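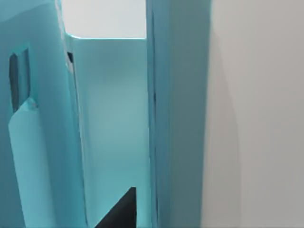
Unit 2: Formats and scheduling in multi-sport events
Course notes prepared by Thérèse Perron

2.1 Scope

These notes cover the construction of a competition schedule for a regional games with several sports sharing venues. Bidding and athlete eligibility are treated in later units. Students should have read the chapter on tournament formats before the tutorial.

2.2 Formats

In a single-elimination draw of n entries, n - 1 matches are needed to determine a winner. A bronze medal match adds one. Where n is not a power of two, byes are assigned in the first round, normally to the highest seeds.

In a single round robin, each entry meets every other once, giving n(n - 1)/2 matches. Eight teams therefore require 28 matches, against eight for an elimination draw with a bronze medal match. The organiser pays for the extra matches in venue hours, officials and accommodation nights.

Most team sports at regional games use pools followed by a knockout. Pool composition depends on seeding, and seeding is often weak at this level because entries may not have met in the preceding cycle. The usual remedy is a serpentine allocation from the last published ranking, with unranked teams placed by lot.

2.3 Worked case: Rombridge

The Rombridge Games programme had 1340 athletes entered across two venue clusters, Rombridge and Vevstead. The indoor hall at Vevstead was shared by volleyball and futsal. Changeover between the two floor markings took three hours, so the scheduler assigned the sports to separate blocks of days and did not alternate sessions.

Athletics followed a different constraint. The 200 m and the 3000 m steeplechase draw on separate fields of entrants and may share a session. The 200 m and the 4 x 100 m relay do not, and the recovery interval between them must be fixed before television windows are discussed.

2.4 Tie-breaking

Rules must be published before the first match. Karppinen's ordering, used throughout this course, is: points, head-to-head result, goal or set difference, goals or sets scored, drawing of lots. Head-to-head is applied only among the tied teams. If it separates one team and leaves others level, the procedure restarts for those remaining - a step frequently omitted in student answers.

2.5 Tutorial preparation

Draft a schedule for a 12-team netball competition with two courts available from 9 am to 5 pm. Allow 90 minutes per match, including warm-up. State the format chosen, the total number of matches and the minimum rest between matches for any team. Submit as a single table.

Reading: Kiltska course reader, sections on seeding and venue allocation.

Related notes
Unit 1: Origins of regional games
Unit 3: Bidding and host selection
Unit 4: Athlete eligibility
Glossary of competition terms

Contact the course office | Copyright Thérèse Perron | Back to top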